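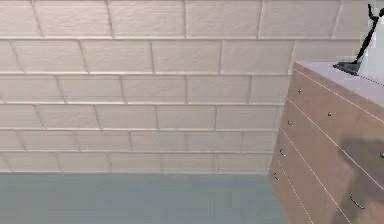
Setting Up the Practice Kitchen (Section 2)

Home > Guides > Grunel Arm > Setup > Practice Kitchen
2 min read

Okay, so before the Grunel arm gets anywhere near our real supply drawers at Evmont, it practices on screen, and so do you! I set up this room in Pikurus with the tiled wall, the plain floor and the wood drawers, and it's where everybody on the packing crew starts now (me included, back in July, and I was slow).

1. Log in at the bench computer and open the room called Ardeleanu. Give it a minute to load. If the tiles come up blurry, close it and open it again.

2. Find the gripper. It starts up by the countertop, at the far right of the view, next to the tall white object. Don't move anything yet.

3. Swing the view until you can see the knobs and the curved bar handle on the drawer fronts. The handle sits low and partly in shadow, so take your time looking for it.

Note: Knobs and handles need different grips. Pick the right one from the Grip menu before you go for a drawer. I still forget this one.

4. Back the gripper away from the white object first, then bring it down in front of the drawers. Use the slow setting.

5. Pull one drawer, push it shut, and save the run. Do 11 good runs before you ask for time on the real arm.

CAUTION: Check the top bar before you press Go. It should say PRACTICE. If it says LIVE, the real arm will move, and there may be somebody standing by it.

6. Write up anything odd in the shift log. Missed grips count too, so please don't delete them.

About the job side, because people keep asking me. The arm takes over fetching from the drawers, which used to be around 151 trips a shift for whoever got stuck with it. My knees are thrilled. You'll spend that time checking orders and clearing stuck grips, and yeah, that means more screen time and less walking and chatting, which I do miss some days. Two of us are on each shift with the arm, and either one can stop it whenever they want. You don't have to ask me first.

Next: Section 3, Your First Live Shift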